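Workshop notebook, September, 7.40 pm
Glaze tests, kiln two (the little Romby)

Cone 6 load came out this afternoon and I am so pleased with it! The iron blue has finally stopped crawling. Tarık Güler thought I was putting it on too thick over dusty bisque, so I wiped every tile with a damp sponge, let them dry overnight and dipped for a count of three. Lovely even coat, right up to the rims. 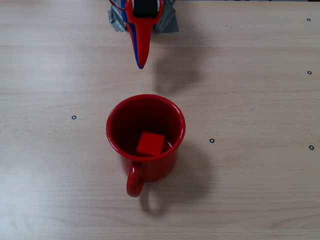 2 min read

Recipe as before, 500 g dry batch, sieved twice. I swapped the old Podham feldspar for the new sack from Demirtaş and the melt looks smoother, though I changed the sponging at the same time, so I can't say which did it. Must run one tile of each next time (silly of me).

Bisque for all of these went to 1,090. Octavio wants to try a touch hotter for the Mernthorpe clay, which is still drinking up glaze like mad. I'd like to keep it where it is and thin the bucket instead. We'll do a shelf each and compare.

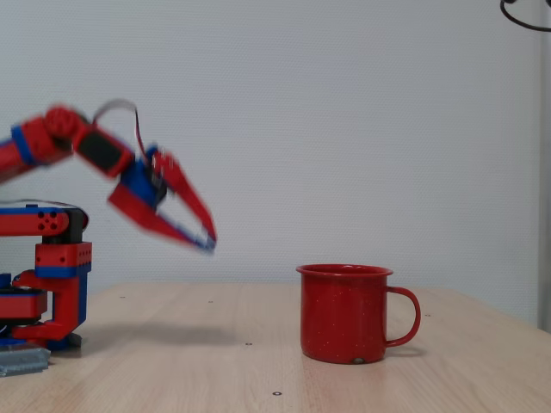
Red mug on the table, plain wall behind.

Best of the lot is tile 69. It's the blue over the oatmeal slip, and where the two meet on the ridge there's a soft rusty line breaking through, with tiny flecks below it. I keep picking it up! Tile 50 has the same slip with the clear on top and is very quiet beside it, but it would make a good inside for bowls.

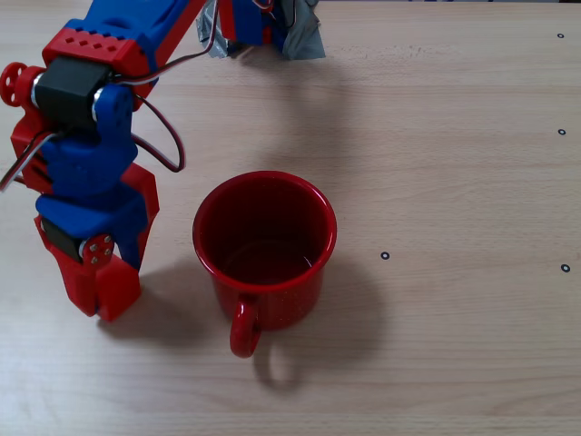 The enamel mug, near the middle of the table.

Pinholes on three tiles from the bottom shelf. Bottom runs cool, so add a short hold at the top and slow the first part of the cooling. Witness cones on both shelves, please, Octavio, I forgot the lower one.

To do: more kiln wash, relabel the slip buckets, mix almost a full bucket of the blue for the open day bowls. Tarık has the good sieve.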